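In Praise of Sorting Things Out
07/10/2019

My grandmother kept her buttons in a drawer at the house on Kramer Street, and when I was small and underfoot she would pull the whole drawer out, set it on the rug in front of me, and tell me to put it in order. She never said what order. I could go by color or by size or by how much I liked them, and she would come and look over what I'd done with great seriousness, and then (I only worked this out years later) she would stir them all back together so there would be something for me to do the next time it rained.

I've been thinking about that drawer a good deal lately. 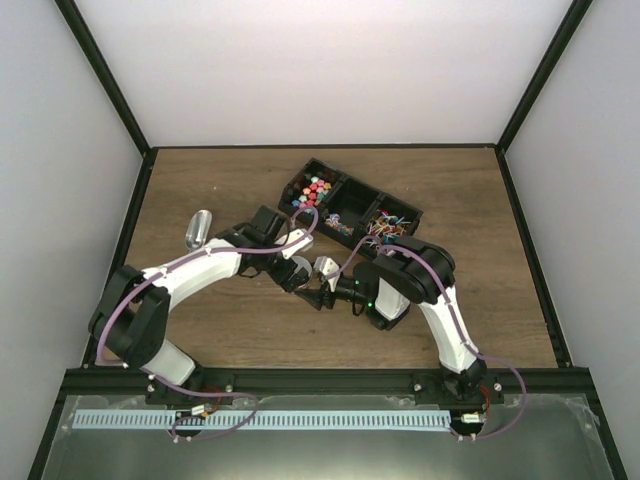
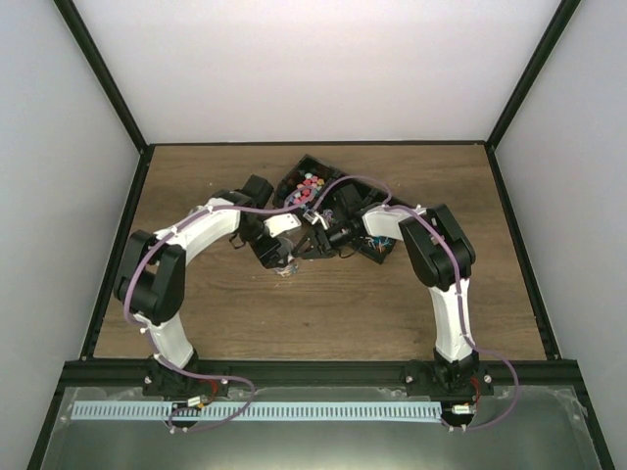

My subject is small chores, the kind you do with your hands and half your mind, and I'd like to put in a good word for them while they still have a few friends left. We have gotten into the habit of talking about chores as if they were a kind of weather that ruins the day. Every week something comes in the mail promising to take another one off my plate. Dinner arrives already chopped. The laundry can be picked up from the porch and brought back folded, better than I fold it, I admit. There is a service over in Tratano that will come into your house, go through your closets, label the shelves, and leave you with a little printed map of your own belongings. A neighbor of mine used them and was very pleased, and then called me in November to ask if I had any idea where her Christmas cards might be.

I don't want to be one of those people who scold. I had a washing machine before my mother did, and I remember her hands, and I would not wish a washboard on anybody. There are people who work two jobs and raise children and have an aging parent in the back bedroom, and if somebody offers to chop their onions, I hope they say yes and put their feet up. A chore you can't get out from under is a different animal from one you can pick up on a quiet afternoon, and I have had the luck, these last years, of mostly having the second sort.

But I do think something goes missing when all of it goes. When I shell peas, I think about my brother. I couldn't tell you why it should be peas, except that we used to do them together on the back steps, flicking the bad ones at the fence, and some part of my mind must have filed him there. If you sat me in a chair and said, now think about your brother, I'd come up with his birthday and his shoe size. Give me a bowl of peas and I can hear him laugh.

The best conversations I've had were over work of this kind, too. My daughter at fifteen would not have told me a thing across a dinner table, with both of us facing each other like lawyers. Put a basket of clean socks between us, though, and she'd be three pairs in and telling me about a girl at school who had been unkind, and never once look up. I learned to keep my eyes on my socks and say "hm." I will confess that there were evenings I took socks out of the drawers that had already been matched and threw them back in the basket, which I suppose makes me my grandmother's granddaughter.

The summer I was nineteen I worked at the Hudura seed company, which is long gone now, filling packets in a low building out past the Anau road. We were paid by the box, and a box held 1,000 packets, and I thought on my first morning that I would lose my mind before lunch. Zinnias, mostly, and then marigolds, which stick to your sleeves. By the second week something had settled. The women along my bench sang a little and argued about recipes and went quiet for long stretches, and it was a good kind of quiet, with everyone in it together. I'd get home at 6 with my back aching and my head as clear as a rinsed glass. I won't pretend it was a wonderful job. The pay was poor and the building was hot and I was glad to go back to school. Still, I have sat in a great many meetings in my life that I remember less fondly than those marigolds.

People tell me that the time we save on all this will go to better things, and I'd like to believe it. Perhaps yours does. When I let the grocery store deliver for a whole winter, I fully intended to read the long Russian novels that have been looking at me from the shelf, and what I did was read the news on my telephone, standing up, in my coat. I went back to doing my own shopping in the spring. The novels are where they were, but I do know the price of pears again, and the man at the fish counter asks after my knee.

So I'd only suggest that you hang on to one. Pick the chore you mind the least and refuse to let anybody improve it. Polish the spoons, or roll the coins, or go through the jar of screws in the garage and put the long ones with the long ones. Leave the radio off if you can stand to, at least for the first little while.

I have my grandmother's buttons now, in the same drawer, though the chest it belonged to went to a cousin. It's supposed to rain on Thursday, and my granddaughter is coming to stay.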